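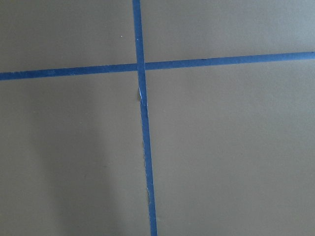
Blue tape on gray-beige, with a torn patch just under the crossing.

The woman who runs the packing room at Dresside has strong feelings about tape. She has opinions on string, too, and on the moral character of people who leave scissors open, but tape comes up first, before I have my coat off.

"Everyone wants to talk about the boxes," she says. "Boxes are easy. You buy them. A cross you have to put down yourself, and then you have to live with it."

Dresside mails out table linens, mostly for small shops that would like to look like bigger ones. The work surfaces are divided with blue painter's tape, two strips crossing to make four areas: orders waiting, folding, tissue, finished. She learned the layout at Rimell, where she spent 31 months packing teapots and, by her own account, broke only the ones that deserved it.

I point out that the cross is a bit crooked.

"It leans," she says. "I lean. I put it down at six in the morning in January with my gloves on. I did own a ruler."

Does it bother the others?

"One of them offered to redo it. I said fine, do it after the Boonchu order. There has always been another Boonchu order."

The Boonchu order, when I visit, is 168 napkins in sets of four, and it is being folded by two people who disagree about thirds. The woman in charge lets them disagree. Her view is that a napkin folded in anger comes out flatter.

She will not use white masking tape, which she tried once and describes as "like drawing on a wall with another wall." She tried a printed mat from Trarkel as well. It had a grid, and the grid made people ambitious. They began lining things up to the small squares and the pace dropped to around 30 parcels a morning, about half of what she likes to see.

"With the tape there are four places. You can be wrong in four ways. That mat gave them hundreds."

The torn spot below the crossing, where the blue has come away and the pale paper shows, gets no sympathy. I ask whether she plans to patch it.

"With what, more tape? Then you have a lump, and everything catches on the lump. You pull up the whole strip or you leave it alone."

So she is leaving it alone?

"I'm thinking about it," she says, in the tone of someone who thought about it once, last spring.

We are interrupted by a question about ribbon. The answer is no. She comes back and asks whether I would like to fold something, and I do one napkin, which she looks at for a while and then puts in her pocket.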